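The Pink Jacket

My mother-in-law died owing the town of Prulby one library book and leaving each of us something from her closet. My husband got a belt. His sister in Dernell got the good coat and has worn it at us ever since. I got a pink jacket, two sizes too small, with a note pinned to the collar that said: For when you come around.

We had been married eleven years. I didn't know I had been away.

I asked my husband what it meant. He said his mother wrote notes on everything and once labeled a ham "Think about it." Then he went off to try on his belt.

So I left the jacket on the guest bed, where I put things I intend to deal with as a better person. It stayed there into October. Guests came and I moved it to a chair. Guests left and I moved it back. It was the most exercise either of us got.
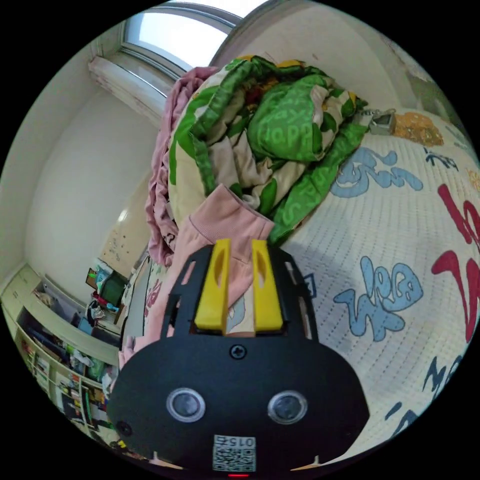 Pink, and in no hurry.

The trouble was the color. I don't wear pink. I had said so at her table, my first Thanksgiving in that house, in answer to a question about curtains. She had nodded and passed the beans, and I thought no more of it for a decade. She, I now understood, had thought of little else.

I took it to the thrift store on Rimus Street. The woman at the counter held it up to the window and said it was a lovely thing, and was I sure? I said I was. She asked if I'd checked the pockets. I hadn't, so I took it home to check them, which could have been done right there on the counter in the time it took to say so.

There was a grocery receipt and a button that belonged to something else. There was also a ticket stub for a matinee in Dernell, one adult, senior price. On the back she had written, "Too long. The wife was right."

I read that several times. I looked up the movie and watched it that night, all of it, while my husband slept beside me with his mouth open. She was correct on both points. The wife was right from the first scene, and it took everyone else in the picture until the snowstorm to admit it.

In the morning I spread the jacket out on the bed and had a proper look at it.
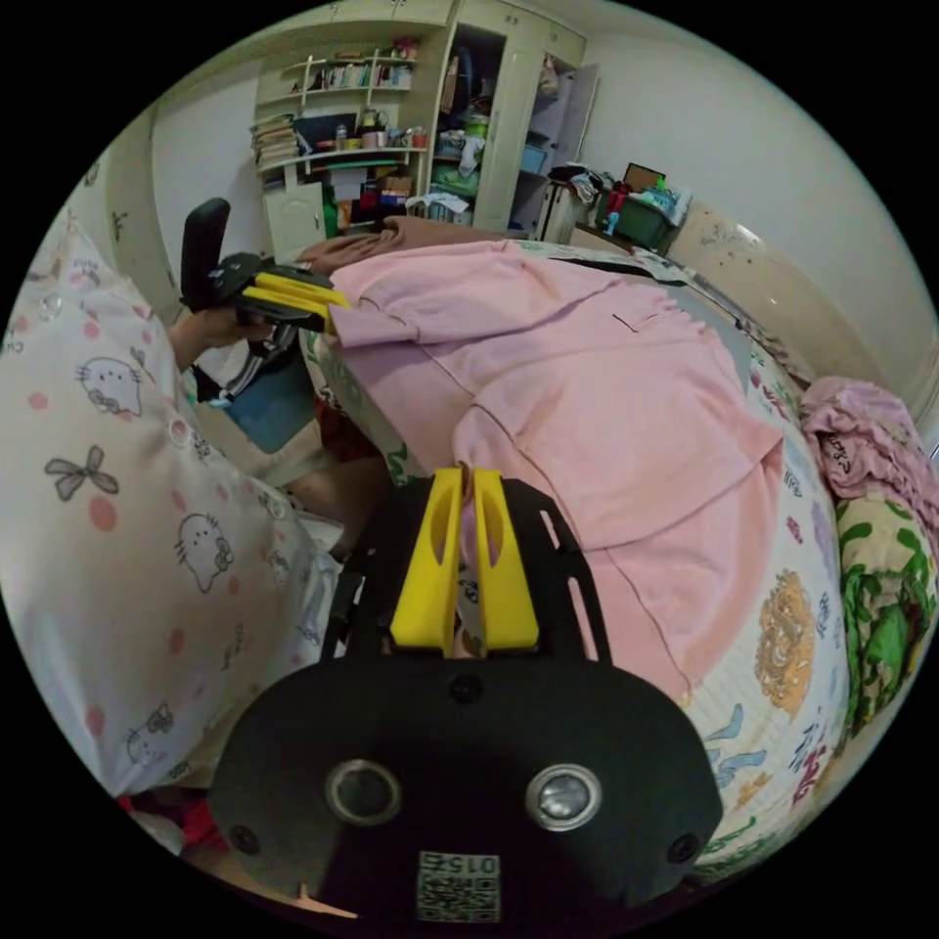

Laid out flat, sleeves and all.

The tailor is a few doors past the bank, under a sign that says Tôn and nothing else. He measured me, then measured the jacket, then looked at me the way a doctor looks at a man who has been treating it at home. Letting it out would cost 70 dollars. I said the jacket wasn't worth 70 dollars. He agreed with me and reached for his pins.

I wore it to his sister's for dinner. She took my coat at the door, saw what was under it, and stood there holding the hanger.

"She hated that jacket," she said. "She bought it by mistake and couldn't return it."

I went in and sat down. Somebody passed the beans. It was warm in there, and I kept it on.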